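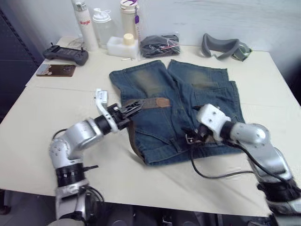
Erlebte Rede oder innerer Monolog in »Wusia«? Wie belege ich das sauber?

randnotiz_k
04.03.2024

Ich schreibe eine Hausarbeit über den Roman »Wusia« von Ivana Huenchumán (deutsche Ausgabe bei Fokham, 402 Seiten). Thema ist die Redewiedergabe im Kapitel 5, also die Überfahrt nach Cele. Vorgabe sind 3000 Wörter.

Mein Problem sind Stellen wie diese:

»Sie blieb an der Reling stehen. Hatte er den Brief überhaupt gelesen? Morgen würde sie ihn fragen, morgen ganz bestimmt.«

Im Seminar wurde das als innerer Monolog bezeichnet. In meinem Handbuch steht, der innere Monolog stehe in der ersten Person Präsens. Dann passt die Stelle nicht. Zwei Seiten weiter steht allerdings:

»Warum schweigt er. Ich habe doch alles gesagt, was zu sagen war.«

Anführungszeichen gibt es im Roman an keiner der beiden Stellen. Handelt es sich um zwei verschiedene Formen oder um dieselbe? Und muss ich das spanische Original heranziehen, wenn ich nur mit der Übersetzung arbeite?

Halbzeile

Es sind zwei verschiedene Formen.

Die erste Stelle ist erlebte Rede. Merkmale: dritte Person, Präteritum bzw. Plusquamperfekt als Grundtempus, kein einleitendes Verb (»sie dachte«), dazu Frageform und Ausdrücke, die nur aus der Sicht der Figur sinnvoll sind. »Morgen« in Verbindung mit »würde« ist der klassische Fall. Ein neutraler Erzählbericht müsste »am nächsten Tag« schreiben. »Überhaupt« und »ganz bestimmt« gehören ebenfalls zur Figur.

Die zweite Stelle ist innerer Monolog, bei so kurzen Passagen sagen manche auch autonome direkte Figurenrede oder Gedankenzitat. Erste Person, Präsens und Perfekt, keine Vermittlung durch den Erzähler. Der fehlende Fragepunkt – also das fehlende Fragezeichen nach »schweigt er« – ist kein Kriterium für die Form, kann aber in der Deutung eine Rolle spielen.

Für die Arbeit würde ich die Umformungsprobe machen: erlebte Rede in die erste Person und ins Präsens setzen (»Hat er den Brief überhaupt gelesen? Morgen werde ich ihn fragen«). Ergibt das einen plausiblen Gedanken der Figur, ist die Zuordnung gut begründet. Ein Beispiel im Text reicht, den Rest in eine Fußnote.

Interessant wird es erst bei der Frage, an welcher Stelle des Kapitels der Text von der einen Form in die andere wechselt.

papierstau

Bei uns hieß das alles Bewusstseinsstrom. Ich würde nehmen, was die Dozentin sagt, die benotet es ja auch. Das Buch kenne ich nicht.

M. aus dem Lesesaal

Halbzeile hat recht, Bewusstseinsstrom wäre für beide Stellen falsch. Die Syntax ist vollständig, und die Gedanken sind geordnet.

Zum Original: Wer über Tempus argumentiert, sollte es zumindest an den zitierten Stellen prüfen. Das Spanische unterscheidet Imperfecto und Indefinido, im Deutschen wird aus beidem meist Präteritum. Erlebte Rede steht im Spanischen in der Regel im Imperfecto, der Erzählbericht wechselt. Ohne diesen Abgleich beschreibst du eine Entscheidung der Übersetzung. Das ist zulässig, muss aber in der Einleitung stehen.

Außerdem die Ausgabe angeben. Die Taschenbuchausgabe bei Avent ist anders paginiert als die von Fokham.

randnotiz_k

Danke. Der Wechsel liegt nach dem Absatz mit der Schiffsglocke, das prüfe ich jetzt am Original. Die Bibliothek hat es nur im Magazin.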